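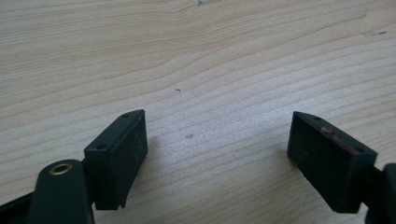
Where do the lines in wood come from?

Look closely at a table or a shelf and you may see wavy lines. They are called the grain.

A tree grows a new layer of wood under its bark every year. In many trees the wood made in spring is pale. The wood made later in summer is darker and harder. Together they make one ring, so a stump with 15 rings took 15 years to grow.

When a trunk is sawn into planks, the saw cuts through the rings. Cut one way, they show up as straight lines close together. Cut another way, they make curves and arches.

A knot is the place where a branch once grew.

Try it yourself
Put thin paper over a piece of bare wood and rub gently with the side of a crayon. Do the lines show up? Try 3 different pieces and see which has the widest bands.

Words to know
Grain: the pattern of lines in wood
Plank: a long, flat piece of sawn wood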